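Packing sachets into a divided tray

Use an open cardboard tray with low sides and dividers. Check that the dividers stand upright before you start.

1. Clear the table and set the tray square to the near edge, leaving working space on its right.
2. Lay paper-wrapped packets flat, one layer only. Standing them on end strains the folds.
3. Keep printed packets in a lower compartment with the lettering facing up.
4. Pick up small cards by the edge and tilt them before lowering them in. Cards above 35 mm wide may need a larger compartment.
5. Total contents should stay under 2000 g. Heavier loads bow the base.

Store filled trays at about 20 °C, away from direct sun. Stack them only with a rigid sheet between layers.

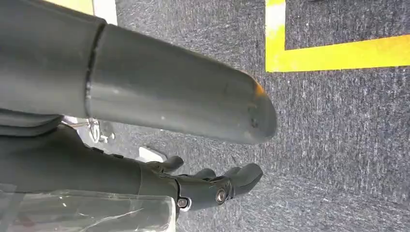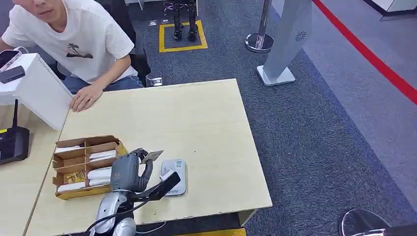 Second picture: tray on the main table, white packets laid flat, yellow packet in the lower left compartment.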